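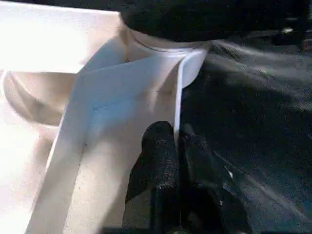

Workshop notebook, Clarwood bench 2
Entered by Stuart Horrocks, May 23, 2023
Copy to Ju-won Ra, Clementina Valente

Hide glue open time, continued from the February pages.

Carried over: the Ferneta pearl glue gels too fast on the soundboard bracing. By the time the fourth brace is down the first has a skin on it and the squeeze-out comes off in strings. Ju-won's suggestion was to add urea. Clementina's was to warm the parts and leave the glue alone. Both tried this week, same spruce offcuts, same clamps.

Shop conditions at start: heater on since early morning, door shut, humidifier running low. Hygrometer by the window and the one over the bench still disagree. I am using the bench one until Custódio has had them both in the salt jar.

Glue prep. Pearls soaked overnight in cold water, covered, in the small jar. Poured off nothing; all the water was taken up. Heated in the water bath with the lid on. First batch went over temperature when I was on the phone with Josetti about the late order, and smelled of it. Thrown out. Second batch held steady all morning.

Consistency test: runs off the brush in a thin stream, breaks to drops near the end. A little thinner than Rosário likes it for joints, fine for braces.

Test A, plain glue, cold parts. Brushed on one face, brace down, go-bar on. Gelled before I had the second bar seated. Same as February.

Test B, plain glue, warmed parts. Spruce held over the hot plate until warm to the back of the hand, both faces. Clear gain. Three braces placed comfortably, the fourth was borderline. The offcut cupped slightly across the grain while warming and had to be pressed flat again under the bars. On a full board this would be a nuisance. Heating both sides evenly would help, but I do not see how to do that with a board already in the dish.

Test C, urea added, cold parts. Urea dissolved in a little warm water first and then stirred in. Open time longer than B. All four braces placed, all still wet at the edge. Squeeze-out stayed soft long enough to clean with a damp brush and a sharpened straw. Gel was slow; left the bars on through the evening and overnight.

Test D, urea added, warmed parts. Too long. Brace skated under the bar and I had to pin it with a thumb. No use for it here. Might suit the veneer work.

Break tests, next morning. Brace knocked off sideways with the mallet and a block, offcut held in the vise.

A - part failure in the glue line. Dull patch in the middle third, which is where it had skinned.
B - wood failure along the whole length. Spruce fibers left on the brace.
C - wood failure for most of the length, one clean spot at the end under the last bar. Could be the bar and could be the urea. Bar had slipped a little.
D - not tested. Still rubbery at the edges.

Repeated C with fresh offcuts and the go-bar centered properly. Wood failure all along. I put the first one down to the bar.

Creep is the open question. Urea is said to lower resistance to damp heat, and a brace spends its life under load. Hung a C sample and a B sample from the rail over the humidifier, each with the same lead weight on the overhang. Pencil line drawn across both joints. To be left alone. Ju-won, please do not borrow the weights.

Stock. Pearls are nearly at the bottom of the tin. Clementina asked for the Valente grade on the next order so that we can compare; it costs more and the sheet gives a higher gram strength, so it will probably gel faster still and need more water. Lot number on the current Ferneta tin is 201. The label is coming off, so I have scratched it into the lid.

Other points, not glue:

Go-bar deck: one of the fiberglass bars is splintering near the tip. Taped over, marked red. Replace it.

Bandsaw: blade tracks toward the front again after the tire was cleaned. Rosário thinks the upper wheel bearing. No play that I can feel with the power off.

Custódio has the brace template for the smaller body. The lower X leg on it is short compared with the drawing. Check before anyone cuts from it.

Next: repeat B and C on a full-width board in the dish, with somebody second handing the bars. Half the urea for one run. Read the pencil lines at the end of the month - no adjusting the humidifier until then.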